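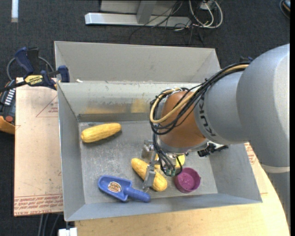

Usmani pregunta si no sería más fácil atornillar la caja a la mesa y olvidarse de la mordaza.

Más fácil sí, pero la quitamos cada vez que hay que limpiar el fondo. Con la mordaza se suelta en un momento y luego solo hay que comprobar la posición de las esquinas.

Sigo con el repaso de mayo de la celda, que lo dejé a medias.

Cables: el mazo negro va por encima de la muñeca y da la vuelta a la articulación. Si el lazo queda corto, tira al girar el último eje. Si queda largo, roza con la pared de la caja. Esta vez le he dado 2 cm más y he cambiado 3 bridas.

Manguera: la curva tiene que ser amplia. La anterior se marcó por dentro – no se veía desde fuera – y perdimos una tarde buscando la fuga.

Dedos de la pinza: aflojar, limpiar el asiento, apretar en cruz. Después, 100 ciclos en vacío a velocidad baja y se vuelve a mirar el apriete.

Las bridas son de Jilent. Las de Monelitz se partían en casi 3 semanas, no las recomiendo para nada que se mueva.

Objetos de prueba: los de siempre, mazorcas, la pala azul y el vaso morado. La mazorca rueda si se coge por la punta, así que sirve para ver si la pinza cierra centrada.

Contador al cerrar: 1855 agarres. Lo apunto aquí porque la libreta se quedó en Jusberg.

Queda pendiente recalibrar la altura del fondo. Lo hago mañana a primera hora.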